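Event and Festival Management
Unit 3: Street Closures and the Neighborhood Procession
Handout for enrolled students
Instructor: Ada Palumbo

Purpose of the unit

This unit addresses the planning of outdoor community events held on public streets. Students have already covered ticketed events in enclosed venues. A street festival differs in that the organizer does not control the ground on which it takes place. Residents continue to live there, shops continue to trade, and emergency vehicles must be able to pass at any time.

The running case for the unit is the Flornutthorpe spring procession, a one-day event held each March along the main street of a small town. The procession ends at the market square, where food stalls and a music stage remain open until evening. Students should read the case file before the first session and bring it to every session after that.

Key terms

Footprint. The full area affected by an event, including streets used for parking, unloading and waiting. The footprint is always larger than the area shown on the public map.

Hard closure. A street closed to all vehicles except emergency services, with a staffed barrier at each end.

Soft closure. A street open to residents and deliveries on presentation of a pass. Soft closures require more staff per block than hard closures, and first-year budgets commonly understate this cost.

Dispersal. The period in which the crowd leaves. For planning purposes, dispersal begins when the first large group departs and ends when the last barrier is removed.

The route

The Flornutthorpe route passes through three blocks of housing before it reaches the square. In the original plan, all three were placed under hard closure from early morning. Residents objected that they could not move their cars for most of the day. The revised plan kept the hard closure on the block nearest the square and used soft closures on the other two. Passes were delivered by hand in the week before the event.

Students should note the order of decisions in the case file. The route was fixed first, the stage location second, and the stall plan last. When the stage was later moved to the north side of the square, the stall plan had to be redrawn and two food vendors lost their assigned places. Both had paid deposits. The correspondence with one of them, Ludano, is included in the file and will be discussed in class.
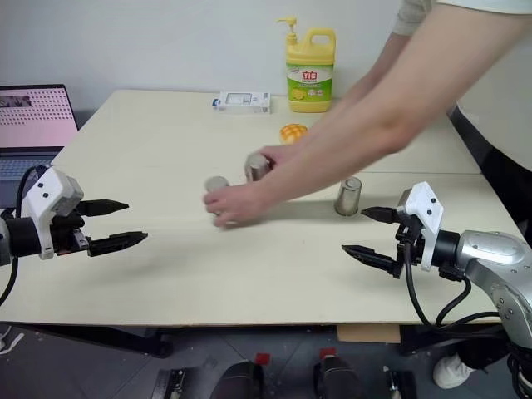 Sound and neighbors

Amplified music is the most frequent source of complaints after a street festival. The permit normally sets a finishing time and a sound limit, measured at the nearest home. An organizer who meets the limit may still receive complaints, particularly about bass and about sound checks held early in the day. The Flornutthorpe file contains a sound log kept by Tullio Martinelli, stage manager for the event. Compare his entries with the program and identify where the schedule began to slip. The set by the brass band Zorance ran past its listed end, and the remaining acts were shortened to protect the finishing time.

Dispersal and cleaning

The cleaning contract should state who is responsible for each street, when work may begin, and what condition the street must be in before it reopens. Sweeping vehicles cannot enter while pedestrians remain. In the case file, cleaning was scheduled for the moment the music ended, and the crew waited for roughly 4 blocks of foot traffic to clear. The contract did not provide for waiting time, and the contractor, Polák, submitted an additional invoice.

Written assignment

Prepare a revised closure plan for the Flornutthorpe procession. The plan should include a map of the footprint, a schedule of closures by street, and a short notice addressed to residents. The notice should be written in plain language and should fit on one page. State clearly which streets may be entered with a pass and how a resident without a pass should proceed.

Plans are due on May 16, 2024, at the start of class. Late work is accepted only by prior arrangement with the instructor. Students working in pairs should submit one plan with both names on the cover sheet.

Reading for the next session

Case file, sections on vendor agreements and insurance. Bring a copy of the blank permit application.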